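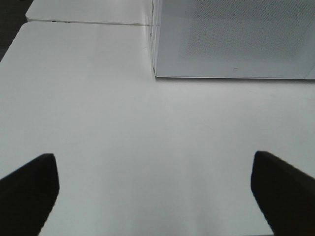 Demyd Polishchuk had expected the arm to be heavy. After his first morning of guiding one by hand he said it was the waiting that tired him, and that the hardest thing to learn was to stop correcting himself halfway through a movement. If he hesitated over a table, he said, the robot would learn to hesitate there too.

Polishchuk is one of 7 people at Nillik, a packing and light assembly firm in Wundulham, who have been taught to show tasks to a robot without writing any code. The training ended this week. It was given by Eneo, which supplies the arms and the software that turns recorded movements into something the machine can repeat and, within limits, adapt.

There are two ways of doing it. In the first, the person takes hold of the arm near the wrist, presses a release and moves it through the job, opening and closing the fingers with a thumb switch. In the second, the person sits a little way off with a hand controller and steers the arm while watching both the table and a screen that carries the view from a camera close to the gripper. Every run is stored with its pictures, the position of each joint and the moment at which the fingers opened or closed.

Eneo recommends the second way for most jobs. When someone is holding the arm, their sleeve or fingers can get into the wrist camera's view, and the software may come to rely on something that will be missing when the robot works alone. Guiding by hand is quicker to learn, though, and several of the Nillik group said they would go on using it for simple lifting and placing.

By the end of the course the group had recorded 2106 runs. Not all of them are usable. Runs are thrown out if the arm touches the table too hard, if the part slips, or if the operator goes back for a second try without marking the first as failed. Around 64 per cent had been accepted at the last check, and the rest were still being gone through.

Maksym Hrytsenko, who led the course for Eneo, told the group at the start that he would sooner have a small number of clean runs than a large number of careless ones. He asked them to vary where they began. An arm that always sets off from the same point, over the same patch of table, tends to do well until somebody moves the table.

"People want to show it the best way to do the job, and they show it that one way over and over," Hrytsenko said. "Then a part is turned a little and it has no idea. I ask them to start too far left, start too high, come in from a bad angle and put it right. The putting right is what we are after."

Speed was the other point that came up again and again. New operators tend to move quickly across open space and then creep over the last stretch before they take hold of something. The finished robot copies both habits, so the group practised keeping an even pace, with the jaws opened to the width of the part well before reaching it. One exercise had no part in it at all: operators were asked to bring the open fingers down to a set height over a bare table, hold them level, and back away again.

That exercise was not popular. Polishchuk said it felt pointless on the first day, although he had changed his mind once he saw his own runs played back and found that he tipped the wrist to one side each time he came down. He now rests his elbow on the arm of the chair when using the controller – a habit he picked up from another member of the group – and says the tilt has nearly gone.

Depth is a common difficulty with remote control. On the screen, a gap between the fingers and a surface can look larger or smaller than it is, particularly where table and part are both pale and the lighting is even. Operators are taught to look for the faint shadow where an object meets the table, and to check against the real bench when they are unsure. Eneo has been asked whether a second camera, set to one side, could be shown on the same screen. Hrytsenko said the software can record from one already, but the display was designed for a single view and would need to be changed.

Nillik's first planned use is modest. The robot will take small cartons from a tray and set them upright on a table ready for labelling. The work is done by hand at present and is shared out in short turns, as it is dull and hard on the wrists. The firm said no jobs would go as a result, and that the people who trained on the arm will be paid at a higher rate for the hours they spend recording or checking.

The union branch at the site has asked for that to be put in writing. It has also asked who owns the recordings. Under the present agreement they belong to Nillik, and Eneo may use them to improve its software if they show only the arm and the work area. No sound is kept. Operators are listed in the records by a number, which the branch says should be removed once a run has been accepted.

There have been earlier attempts at automation in the building. A fixed packing line was put in for one customer and taken out when the customer changed the size of its boxes. Managers say that is why they looked for a machine that could be shown a new job by the people already doing the old one. Whether it can be shown quickly enough to be worth the trouble has yet to be settled, and the firm has not given a figure for how long a change of task ought to take.

A second course will be held in November at Eneo's workshop in Chornovol, with 2 of the Nillik group going back to help teach it. It will deal with tasks that need a firmer grip, such as pressing a lid on to a tub, and with how to mark a failed run so that it can still be used. Places are open to other firms in the area.

Polishchuk has put his name down. He said he would like to try the lids, having done them by hand for long enough to know how often they go on crooked.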